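Every October somebody sends me a clip of a robot arm tidying a bathroom and asks if I've changed my mind yet. I have not. Thread, since I'm stuck at the tire place until noon.

For anyone new: I did maintenance and then line setup for a long time. I like robot arms. I've bolted plenty of them to plenty of floors. My beef is with the word "chores."

A chore is a job where the mess picks the starting position. On a line, I pick it. I build a fixture, the part lands in the same place every time, and the arm looks like a genius.

Boketti put out numbers last month for their home software. 1120 tries at moving small stuff around in simulated rooms. Big headline success rate. I read down to the part where they say what counts as a success.

Success was the object leaving the surface and staying in the fingers for 10 seconds. That's it. Where it went after that was a different test, with a different and much smaller headline.

Try that standard on your kid. "Did you clean the bathroom?" "I held the thing for 10 seconds." Great, here's your allowance.

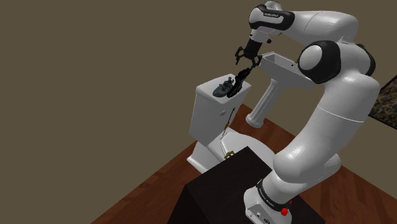 And look, simulation is fine. I used it myself to check reach before we cut any steel. It'll tell you the elbow is going to hit a cabinet, and that saves you a very bad Saturday.

What it's lousy at is touch. Soap film. A wet lid. A hair tie stuck to the bottom of the thing you're lifting. Somebody has to put all that in by hand, and mostly they don't, because it makes the numbers ugly.

Also, bathrooms! Why does everyone want to start there? Tight corners, hard shiny surfaces, and a bowl of water right where you'd drop things. I've fished a toothbrush out of one. A robot that drops a toothbrush in the toilet has made me a new chore.

Someone in the replies says Fondska has arms "cleaning restrooms today." I went and looked. They have an arm on a cart that sprays and wipes the same model of toilet in the same building layout, after a person has picked up everything loose. Good product, probably. The person picking up everything loose is doing the part I'm asking about.

Same story on shop floors, by the way. When I was at Sheehan we got pitched an arm to clear the benches at end of shift. Rags, bits, gauges, somebody's lunch. The salesman wanted us to put everything in marked trays first so it could find them.

If my guys would put everything in marked trays I would not need an arm.

We did buy one in the end, to load a parts washer. Same basket, same height, all day long. It did 2000 baskets before it needed anything besides grease. That's what these machines are for and I'll defend them to anyone.

Yes, I've seen the Gredier towel video. Yes, it's a nice fold. Check the clock in the corner and see how fast it's running. Then ask who pulled the towel out of the dryer and laid it flat.

Stuff that would change my mind, and I mean this: one arm, a bathroom it has never been in, 100 ordinary objects left wherever a tired family leaves them. Each one ends up where it belongs. Whoever runs the test isn't allowed to touch anything or restart it.

Publish every drop. Publish the ones where it froze and stared at a washcloth. I'd trust a company that showed me 40 failures a lot faster than one with a piano soundtrack.

To the guy asking if I'd take one for free - where would I put it? My bathroom barely fits me and the hamper. That's a real question for these people too and I never see it on the slides.

They just called my name. Four tires, and a person put them on.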